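Section 4. Setting out the bench

Right, the bench is clean and you've got your box of bits next to you. I've set up more of these little science benches than I care to remember, first for a school club and then for the Saturday sessions at Brimano, and I still do it in the same order every time. Give yourself 40 minutes the first time. You'll be much quicker after that!

You'll need three open-fronted white bins, a blue tray, your glassware, a tripod stand and a pegboard drying rack. My bins came from Fullora, but any with a low front will do (the low front matters more than the make, because you'll be lifting glass over it all day).

4.1 The bins

1. Wipe the worktop and let it dry.

2. Push the bins up to the back edge, side by side, low fronts facing you. Leave a small gap between them so you can get one out without dragging the next one along.

3. Put plain clear glass in the left bin. I keep this one light, just a piece or two.

4. Stand the beaker in the middle bin with the yellow and green plastic pieces.

5. Put the tripod in the right bin, ring upwards, feet flat on the bottom.

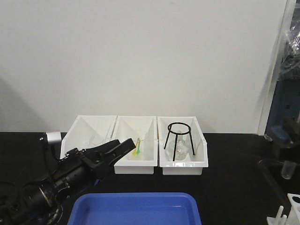 Fig. 4a. Three bins along the back, blue tray at the front.

Note: clear glass in a white bin is a pain to spot, and I've reached into an "empty" one more than once. Look straight down into it before you put anything else in.

4.2 The beaker and the tripod

6. Let the yellow and green pieces lean inside the beaker. If they flop out, your beaker is too short, so swap it for a taller one. Mine is 200 ml and that's fine.

7. Slide the round-bodied glass in under the tripod ring. Do it from the back, with the tripod tilted slightly towards you, then lower the legs around it. It's fiddly the first few times and then you stop thinking about it.

8. Check that no leg is pressing on the glass.

Caution: if your set has a spirit burner, it goes into the bin unlit, capped and completely cold. I wait 16 minutes by the clock after it's been used, then have another cup of tea to be safe. 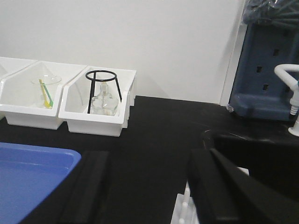
Fig. 4b. Bins against the wall, with the drying rack to the right.

9. Stand the drying rack against the wall, to the right of the bins. I had mine on the left for months and was forever dripping over the clean things, so do learn from me there.

10. If your rack has loose pegs, push each one fully home and give it a wiggle before you hang anything on it.

4.3 Checking the layout

Take a step back now and look at the whole lot from where you'll be working. You want to be able to reach every bin without leaning over the tray.

11. Nudge the bins until the gaps look even. They don't need to be perfect (I used to measure mine, which was daft).

12. Make sure the tripod ring isn't hooked under the bin's rim.

13. Leave the wall behind the bins plain. Charts and posters look lovely but they make clear glass even harder to see.
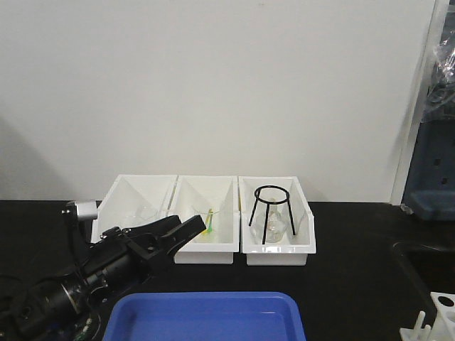
Fig. 4c. Tripod in the right-hand bin, legs spread and ring at the top.

Note: the Nurkik bins are a bit narrower than the Fullora ones, and a wide tripod may not sit flat in them. Try yours before you throw the packaging away. If it rocks, use the Stevens tray insert described on page 29.

4.4 Test tubes

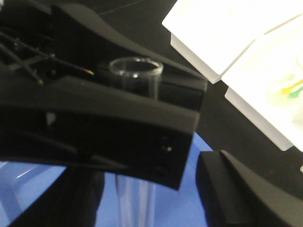

Test tubes are the last thing I put out, and the first thing I break if I'm in a hurry. Check each one for chips before it goes anywhere near the bench, and turn it slowly under the light as you do. Keep it upright whenever it's being held, like the one here, with the open rim clear at the top and the lower part of the glass showing below the grip. The blue behind it is handy too, as the pale glass shows up far better than it does against white. Any tube with a nick in the rim goes straight into the broken glass tub, however small the nick.

14. Bring the tubes over one at a time.

15. Keep your sleeves rolled up, especially when reaching past the tripod.

Once the tubes are out, go on to Section 5 for filling and labelling.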